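Stonberg Parts Sorting Kit, reviewed after 200 episodes
Posted by Drita Leka, 26/07/2024

We bought the Stonberg kit in June to collect demonstrations for a pick-and-place policy, and I've been looking forward to writing this up. You get the divided bin, the steel tray, a roll of floor tape and a plain folder of task cards. I expected to throw half of it out and ended up using all of it!
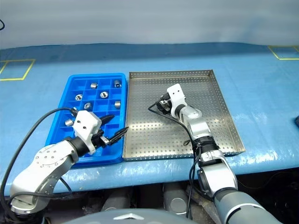

Good demonstrations need variety you can reset fast, and this kit makes that almost fun. The operator draws a card, places the parts and starts recording. I like a sparse start best, with the metal parts scattered over the blue grid, most compartments left open and the steel tray next to it still empty. Every pick is a fresh decision, so an episode teaches the model more than it would with a neat full bin (and my operators stay awake). Resetting takes us 40 seconds.

Shiny metal is hard on a vision model, and I wanted it hard. The perforated tray throws glare all over the place, and the wrist views are full of it. Our first policy, trained on matte plastic blocks, fell apart on this. 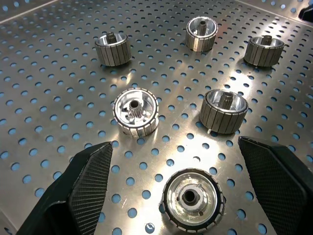
Bastien Perrin thinks I'm too generous here, and wrote to me that he would diffuse the lights first and add glare back later, once the grasps are solid. Fair enough. We tried it both ways with small batches and I still prefer the mess from day one - but his grasp success was better than mine early on, so try his order if you're short on time.

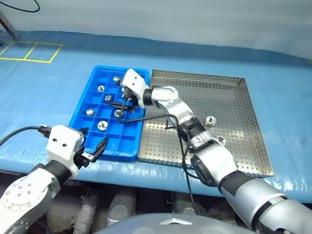 Labeling is where the task cards earn their price. Each one names a start state and a goal, and we paste that text straight into the episode notes. Mid-task stretches used to be a headache for us. With one arm over the blue compartments and a couple of parts in the steel tray, you want to know which card was drawn, and now we do.

Gripes: the cards are thin and ours are already curling, and 21 of them isn't enough. Kátia Assunção has started writing extras for us. I'd buy the kit again tomorrow.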